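Two-arm cloth folding: policy keeps re-grasping the same edge and never moves on

Posted in Control and Planning by monar_bench

Hello all, long-time reader, first proper post, so please bear with me. We are working on cloth picking and folding with a pair of arms, running a learned policy on top of our own planner (Miltau, which some of you may remember from the old mailing list). I have put three views up so you can see what the software has to deal with.

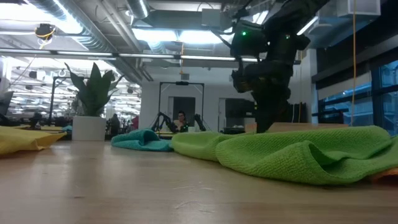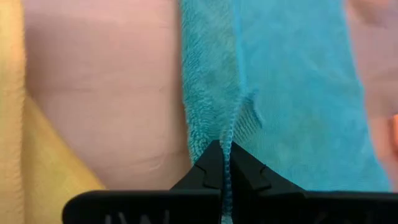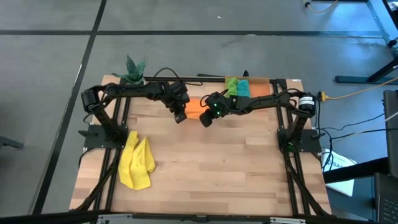

First: general view of the cloths. Second: wrist camera, fingers on a folded edge of the turquoise towel. Third: overhead, orange cloth held up between the two grippers.

My trouble is with deciding when a grasp counts as a grasp. The left arm closes on an edge, the planner asks the perception node whether there is cloth between the fingers, and more often than I would like the node says no. So the arm opens, backs off a little, and comes down on the very same edge again. I watched it do this for most of Saturday and got through a worrying amount of tea. On the smooth cloths it is tolerable. On anything with a deep pile it can go round 30 times before the watchdog stops it.

The check is a small segmentation network on the wrist view, plus a threshold on finger width. I have tried lowering the threshold, which cured the loop but gave me a lot of cheerful "holding cloth" messages with nothing held at all. The network was trained on 123 labelled wrist frames, mostly of flat cotton, and I do know that is thin. Control runs at a steady rate and the arms track very nicely, so I don't believe it is a motion problem. Has anyone been through this and come out the other side? I would rather not rewrite the whole state machine before December if I can help it.

carkero_tim_bits
Accepted by the poster, 4 votes

Welcome, and what a good clear first post. I had very nearly the same loop a while back and lost a good deal of sleep over it, so I shall go on a bit.

I think you are asking one frame to do too much. Look at your wrist picture: between the fingertips there is only a thin strip of towel, and the fluffy stuff is bunched up just above them. A network brought up on flat cotton may well see that bunching as background, or as a cloth lying behind the fingers. Then your width threshold gets the casting vote, and finger width is a poor witness with thin edges.

What worked for us was to stop asking straight after closing. Close, lift by a couple of centimetres, and compare the wrist view before and after. Cloth that is held stays put relative to the fingers while everything behind it slides or shrinks. Plain optical flow in a small window above the fingertips is plenty, and you can keep your network as a second opinion. Ours is in the Scanlon tools folder as a single script, and you are very welcome to borrow it – the comments are a bit rude about an earlier version of me, please ignore them.

Separately, do give the planner a memory. Every failed grasp should put a penalty on that spot, fading over the next few attempts, so that even when perception is wrong the arm wanders along the edge and tries somewhere new. It is perhaps ten lines of code and it would have saved your Saturday.

And yes, label more frames, but only the awkward ones. Your logs already hold every attempt the node rejected, so start there.

loopyfingers
1 vote

Have you tried turning the watchdog down to 5? Doesn't fix anything but at least it gives up sooner. Also check your error codes. We had a 2033 popping up whenever the camera timestamp was stale and the node treated it as "no cloth", took us ages to spot it.

monar_bench
Comment from the poster

Thank you both so much. The penalty went in this morning and the arm is already roaming about in a far more sensible way, although the lift check will need a day or two because our left and right arms share one perception queue and I have to untangle that first. I did look for stale timestamps too and found a few, not enough to explain everything, but the node now returns "don't know" for those and the planner waits for the next frame. I'll come back and post the numbers for the towel once the flow check is running on both sides.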